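Magazine > Features > Made by Machines

Reading time: 5 minutes

Print this article | E-mail this article

A fortnight with the Grimel arm

I've always been a sucker for a kit. Give me a box with numbered bags in it and I'll clear the kitchen table before I've read what it makes. So when Mirko Fabbri rang to ask whether I'd like to borrow a Grimel – the build-it-yourself robot arm he sells from a workshop behind the old Marchetti piano shop – I said yes before he'd got to the price. The price is £2,206, by the way, and I did go a bit quiet when he told me.

For that you get the arm itself, a two-fingered gripper, a little camera that sits up by the wrist, a power supply the size of a house brick and a printed manual that somebody has clearly loved. You don't get a laptop, and you don't get a table clamp, which annoyed me. Mine came from the hardware shop in the end and cost less than a sandwich.

Mirko says the build takes 9 hours. It took me 16, spread over far too many evenings, and I'd like to blame the cat for part of that but it was mostly me putting the shoulder joint on back to front (twice!). The bags are labelled well and the screws are all the right length. My only real grumble is with the wiring, which goes through the elbow in a loop the drawing shows from the least helpful side possible. I ended up phoning the support line, where a very patient man called Shafiq Talukder talked me through it while, from the sound of it, eating his lunch.

Shafiq turned out to be a good person to know. He looks after the Prosen software, the bit that lets you steer the arm, record what it does and play it all back, and he doesn't mind a daft question. I asked him why my arm kept bowing to me when I switched it on. He told me to hold it upright first. It's on page 2 of the manual, apparently.

Once it was moving I took it along to his bench for a day, so I could watch somebody use one properly. I learned more there than in a week at home, mainly by noticing how slowly he goes. He nudges the arm, has a look at the camera view, nudges it again. I'd been flinging mine about like a fairground crane.

The camera view is the thing I'd buy it for. You're right down there behind the gripper, looking out past the two dark fingers with their bolt heads shining, and after ten minutes you stop thinking about joints and angles and just go where you're looking.

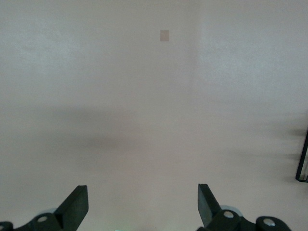 VONDEL, October

The tips are flat and set at an angle so they lean in towards each other, and that took me a while to get on with. At home I'd been trying to pick things up as though I had a pair of tweezers. Shafiq lines up over the thing he wants with the fingers well apart, comes down, and only then thinks about closing. With a big pale surface and nothing between the tips it's surprisingly hard to judge how far you've got left to go. You learn to use the shadows, he says, and he's right, though a soft smudgy one doesn't give you much to go on. I still tapped the surface now and then. The arm stops itself when it meets something solid, with a small offended click.

What's it good at? Small, light, dull jobs, mostly. I taught mine to move cotton reels from one tray to another, and it would have gone on doing it until Christmas if I'd let it. It'll put dominoes in a row. It managed a teabag into a mug, and I was so pleased that I rang my sister. Recording is simple: press the key, drive the arm through the job, press the key again, and there's your routine, saved and ready to repeat.

It's less good with anything shiny or heavy. A full jar of jam was beyond it, and a spoon slid out of its grip every single time until I stuck a bit of rubber band round the handle. The fans in the base are louder than I'd like too, and in a small flat you'll be turning the radio up.

There's a service plan as well, if you want it. Mirko's people will check the arm over once a year, tighten whatever has worked loose and swap the finger tips if they've worn. I'd probably skip that for the first year and spend the money on a proper clamp and a second set of tips. If you don't fancy building at all, they'll put the whole thing together for you, but then you'd miss the bags, and I really did love the bags.

Would I buy one? I've gone back and forth. It's a lot of money for something that moves cotton reels, and my table has been out of action since the box arrived. But I've also caught myself planning jobs for it in the bath, and my neighbour's lad has asked three times when he can have another go. I've asked Mirko if I can hang on to it for another month. He hasn't said no yet.

Print this article | E-mail this article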